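Prundus Home Handling Study
Progress report to Halonen, 19/03/2021
Prepared by Mekdes Negash

Work since January has gone into the folding task. We now have 2,074 demonstrations recorded with hand-held grippers, in 18 homes. Denim was added at the request of Ulla Backlund, who felt that the towel and T-shirt sets were too easy to tell us much.

Jeans are folded on a bed, on whatever sheet the household uses. Patterned bedding stays in place, and the person recording picks the starting position.
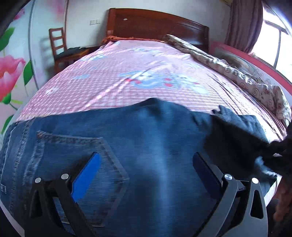
Figure 1. Jeans lying back side up on the bed, gripper jaws open over the fabric.

Lingyun Fu split each demonstration into four stages: approach, grasp, fold and carry. Training on the stages separately gave better grasp predictions on held-out homes than training on whole recordings. The gain was clear for thin fabric and small for denim. Most of the denim errors come in the carry stage, where the model has to judge how many layers are held. Dehua Tang is relabeling that part of the set by hand and has finished more than half.

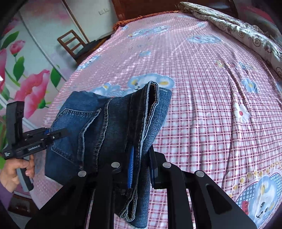

Figure 2. Folded jeans held in the gripper above the bed, with a second gripper at left.

Two items are behind schedule. The Kidenwood recordings have not been checked for timing between the left and right grippers, and Yulan Tian needs another two weeks for this. The comparison with the Hindow baseline will follow once that check is complete. Spending is within the approved budget and we are not asking for any change to it.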